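Quoted for a robot arm to put hats on display racks, what am I not being told?

Small business help > Equipment and premises
Posted in November, 3 replies

Rebecca Carbone

We sell knitwear, mostly hats and scarves, to gift shops. They go out ready displayed, so each hat is put over a wire stand and the stand goes in the carton. It is dull work and we struggle to keep people on it through the autumn.

I've had a man round from a firm called Tedesco who wants to sell us an arm to do it. The quote is for the arm, a two-finger gripper they call the Ellell, a table, "training of the system" and a support contract. The demo was impressive for as long as it lasted, but it was their hat and their stand, and when I asked to try one of ours he said the system would have to be trained on it first. Training is on the quote at £500 a day with no number of days next to it. There is also a line for £1026 called "finger consumables, annual", and when I rang to ask what a finger consumable was I was told it was the pads.

My business partner thinks it pays for itself. I think that sum was done by the person selling it. Before I say no I'd like to hear from anyone who has budgeted for this kind of thing. What gets left off? Is it normal not to be told how many days the training takes? We have one packing table, one spare socket near it and a landlord who doesn't like holes in the floor.

Lino Parisi

Just get one, you'll never look back. We put an arm on our carton line at Tanulard and it has been brilliant. The price of them has come right down and if you wait you'll only be paying more for people. Ask for a discount on the support contract, they always give you something.

Rebecca Carbone

Thanks Lino. Is yours picking up anything soft, or is it boxes?

Lino Parisi

Boxes.

Graziella Ferri

I did the buying for two of these at Sercombe before I changed jobs, one that we kept and one that went back, so take this as coming from someone who has been on both ends of it.

Boxes and hats are different purchases. A box is the same shape every time you put it down. A knitted hat has whatever shape it landed in, and the wire stand is thin and dark and mostly gaps, so a camera has a hard time with it too. Anyone who quotes for hats at the price of boxes either hasn't done hats or is planning to bill you the difference as training days.

Your missing number of days is the first thing I'd chase. It is normal for a supplier to be vague about it and you don't have to put up with it. Ask for a fixed price to reach an agreed result on your own goods. Write down what the result is: your hat, your stand, so many in a row without a person touching anything. We wrote fifteen in a row into ours. The supplier said that was unreasonable for a first stage, which told me a good deal about what the second stage would cost.

Things that were left off my quotes:

Guarding, or the risk assessment that says you don't need guarding. Somebody has to sign that and it costs money.

The computer. Ours was listed as "customer supplied" in small type at the back. It needed a graphics card that cost more than all of our office machines.

Space. They draw you the footprint of the arm. They don't draw the desk for the screens, the shelf for the spares, the cartons waiting on one side and the cartons waiting on the other. Mark it out with tape on your own floor and walk round it with a full box in your arms.

Power. One socket will not do. Get your electrician's price before you sign theirs.

Somebody's time. When it drops a hat a person has to walk over, pick it up and press something. If that person is also packing, you've bought a machine that interrupts them.

On the £1026, I'd ask how many sets of pads that buys and how long a set lasts on wool. Then ask whether you can buy the same material elsewhere and cut it yourselves. If the warranty says you can't, price the pads for as long as you mean to own the thing and add it to the purchase price, where it belongs.

I don't say don't buy it. I'd want to see a paid trial on your goods, with the fee taken off the price if you go ahead, and I'd walk away from anyone who refused.

Raffaele Mazza

I agree with most of what Graziella says but I'd go back a step, to the training line, as it's the bit most buyers nod through.

A lot of firms now teach the arm from recordings. A person does the job with a hand-held gripper that has a camera on it, over and over, and the arm is trained from that. It's a sound enough method as far as I can tell. From a budget point of view, though, you are paying for a person to do your dull job by hand, at £500 a day, before the machine does any of it. I'd want to know who that person is. If it can be one of your own packers with a borrowed gripper, five days of their wages comes to a great deal less than five days of Tedesco's.

Ask too what they record. You want your own hats in your own colours, on the stands you use, on a table like yours. Ask to sit in for a morning and see how much setting up goes on between one go and the next, because you're being charged for that as well.

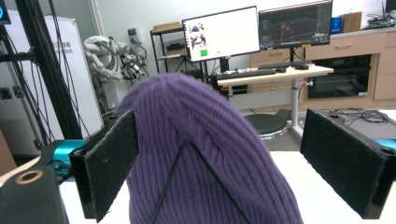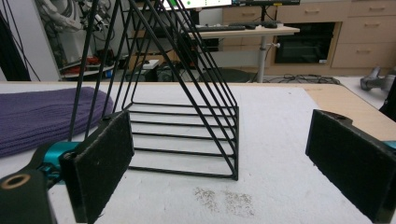
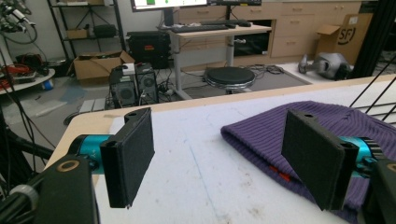
Ribbed purple knit, thin black rods and a pair of padded fingers, in all of them.

Then ask who owns the recordings. My quote said the supplier did. So if I'd fallen out with them, or they'd gone under, I'd have had an arm on a table and nothing to teach it with, and they'd have been free to sell what they'd learned from my stock to the next customer. We got that changed to joint ownership, with a copy on a drive kept at our place. It took three emails and cost nothing. I suspect no customer had asked before.

Next, ask what happens when you change a product. You're in knitwear, so you'll have a bobble on something by next winter. Is a bobble hat a new job at £500 a day, or is it covered by support? Get it in writing with the word bobble in it. The same goes for the stand. If your wire supplier alters the angle or you move to a taller one, does the price start again?

As for paying for itself, make your partner do the sum twice. The first time with the supplier's speed. The second time with half that, all your packers still on the payroll for the first autumn, and the electrician and the computer included. If it still works the second time then I'd talk to them. Mine didn't, and we bought a better table and paid the packers more through the busy months. I can't prove that was the cheaper choice but we did stop losing people.

One question you could put to them tomorrow: can they give you the name of a customer who has had an Ellell on knitted goods through a whole season, and can you ring that customer without Tedesco on the line?

Rebecca Carbone

Thank you both, and Lino. I rang this afternoon. They have no knitwear customer they can name. They will do a paid trial but won't take the fee off the price, and they want to do it at their place. I've asked for fifteen in a row on our hat and our stand, with the pads priced per set, and said I'm not discussing the support contract until I have both. He is going to come back to me.

The bobble question got a long silence.

Graziella Ferri

Make sure you get to choose which hats go in the box for the trial. Put the slouchy ones in.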